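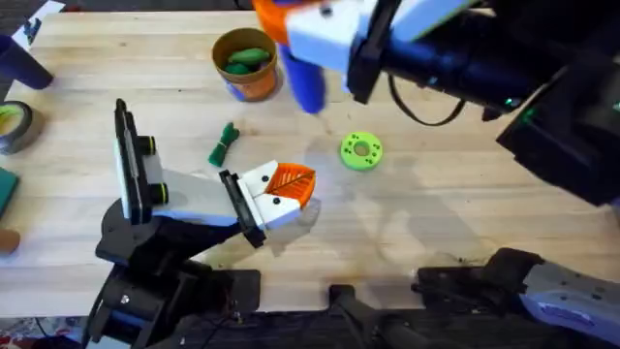 # Recording two-arm demonstrations for sorting small objects

Last edited September 9, 2022 by Chaltu Derese

This page is for people who will record demonstrations on the two-arm table. I wrote it after we threw away 300 episodes from the March set, where the operators each had their own idea of what "finished" means. The model learned all of these ideas at once, and it stopped halfway above the cup.

You need the two arms powered and homed, the Vestum recorder open on the desk computer, and one person to operate. A second person to reset the table makes the work much faster.

## Before the first episode

1. Move both arms to the start pose with the `home_both` button. Wait until the joint values stop changing on the screen.
2. Open and close each gripper two times. Look at the fingertips while they close. If one tip is turned on its mount, fix it now.
3. Put the cup inside the area that both grippers can reach. Test this by hand with the arms in free mode.
4. Check the live picture from the fixed camera. The cup must stay visible when an arm is in the start pose. In the middle of a motion, an arm may cover it for a moment.
5. Write your name in the operator field. Please do not leave it as "test".

Things at the side of the table, such as tape or paper, can stay there. Aqeel Pirzada cleaned the table completely for one set, and the policy from that set became confused by a pen. Only keep them out of the path of the arms.

## Recording one episode

Place the objects first, then press record. Leave the arms still for one second. Then:

- Pick the object with the arm that is nearer to it. When the distance is the same, use the left arm.
- Lift it straight up before you move to the side.
- Bring it over the cup, go down a little, and open the gripper.
- Return to the start pose and press stop.

Flat objects with a hole, like the green ring, are more difficult. Close the fingers on the outer edge and do not put a finger in the hole. We tried both ways, and the hole grasp gave us many drops during the transfer.

Move at a normal, even speed. If you must think about the next motion, think before you press record. Long pauses in the data teach the arm to wait.

## When something goes wrong

If you miss a grasp and take the object on the second try, keep the episode and set the tag `retry`. These are useful. If the cup falls, or the two arms touch, stop and set the tag `discard`. Do not delete the file yourself, because the numbering in Starkex will break.

## Between episodes

Change the position of every object, and turn it too. Move the cup after every 16 episodes. The target for one object set is 400 good episodes. Uzma Sethi checks the tags before training, so send her the folder name when you reach it.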